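Toys & Playthings > Play Sets > Reviews

Posted in November by the Clemau toy desk

Clemau Pretend & Build Set, three months on

We picked this one up at the Gonstead shop in Plaludcombe, mostly because my youngest had been singing into a hairbrush all summer and I wanted my hairbrush back. I wasn't expecting much, to be fair, but it has been out of the box nearly every day (and under the couch on a few of them).

The blocks are the part I'd buy again. The colors are cheerful, the little face on the yellow one gets a lot of conversation, and the blue cylinder stands up nicely on top of it, even when it shares a small checkerboard with everything else.
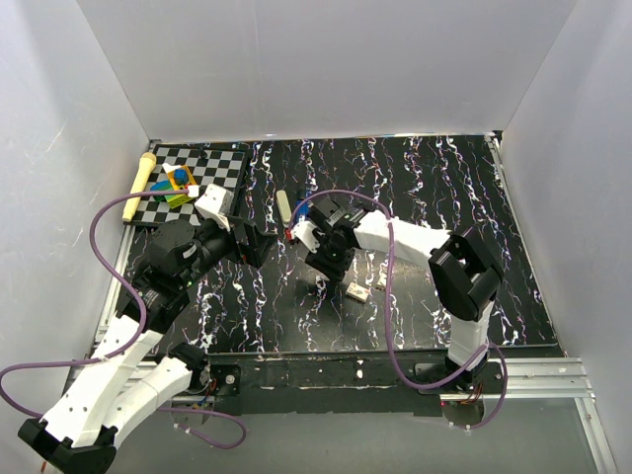 The microphone

It's a soft cream-yellow, which I like so much better than the usual hot pink, and it makes no noise at all, bless it. My five-year-old niece had it hosting a talent show within minutes! The older Uzor set we had came with a bigger mic that was always too heavy for her.

I paid 17 dollars and would pay it again, though I do wish it came with a drawstring bag.

Contact us | © Clemau Reviews | Back to top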